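Clokico needs participants in February for a garment folding study at the Enderia site. Sessions last 90 minutes. Pay is 75 per session. 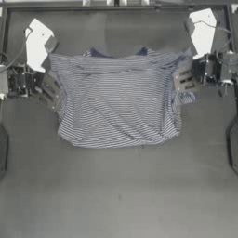 Applicants must be able to stand at a work table and follow written fold sequences. Sewing experience is not required. 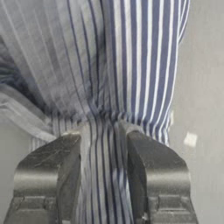 Each participant completes 3 sessions. Test garments are knits and light wovens. Stripes in navy and white are used for alignment scoring, and gathered fabric must be smoothed before the first fold.

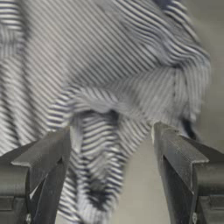
## To apply

Write to Fabian Holzer, Room 635, and state your available hours.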